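Zevulex Releases Planning Guide and Fixed-Price Terms for Hand-Held Gripper Kits

9 Feb 2022 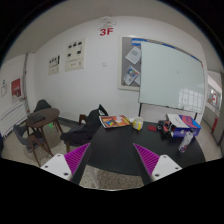
A hand-held two-finger gripper with ribbed magenta pads, facing a round table set with a mug, a coaster, a box and a bottle.

Zevulex today published a planning guide for organizations budgeting for hand-held gripper equipment, together with revised purchase terms for its Cetum kit. The guide and the terms apply to all orders placed through the Zevulex sales office and through Yupanqui, the company's distribution partner.

The guide is written for purchasing departments and lab managers who must submit an equipment request before the technical specification is final. It separates costs into equipment, consumables, storage and operator time, and supplies a worksheet for each. Operator time is entered in hours and priced at the buyer's own internal rate.

Finger pads are listed as a consumable. Zevulex recommends that buyers carry them on a separate budget line from the gripper body, with a replacement interval of 2000 grasp cycles for planning purposes. Actual wear depends on the objects handled. Boxed goods with open flaps, capped bottles and glazed mugs are treated in separate rows of the wear table. Pads can be changed without returning the unit.

Under the revised terms, a quotation for the Cetum kit remains valid for 92 days. The previous validity period was 30 days, which several buyers reported was shorter than their internal approval cycle. Prices for pads and fasteners are fixed for the same period when quoted with a kit. Freight and import duties are quoted separately and are not covered by the price hold.

Orders of 11 kits or more may be split into two deliveries at no additional charge. The second delivery must be scheduled at the time of order. Invoices are issued per delivery, so a single order can be charged to two budget periods where the buyer's accounting rules permit it.

The guide also covers room planning. Work at an ordinary table in a furnished office or common room requires no fixed mounting and no change to the floor. Buyers are advised to record table height, window position and wall surfaces before the first session, as bright reflections from whiteboards and similar surfaces may affect recorded footage. A survey form is included as an appendix.

Storage and tracking of recorded sessions is handled by Pikotine, the Zevulex session management software. Pikotine is licensed per site and is not included in the kit price. Sites that already hold a license do not need to purchase a second one when adding kits. The license term begins on activation.

Quotations issued before today remain subject to the earlier terms unless the buyer requests reissue in writing. A revision of the guide covering service contracts and spare-unit pools is scheduled for June.

The planning guide, worksheets and survey form are available on request from the Zevulex sales office. Customers of Yupanqui should direct requests to their existing account contact.

About Zevulex

Zevulex designs and supplies hand-held gripper equipment and related software for research and industrial customers.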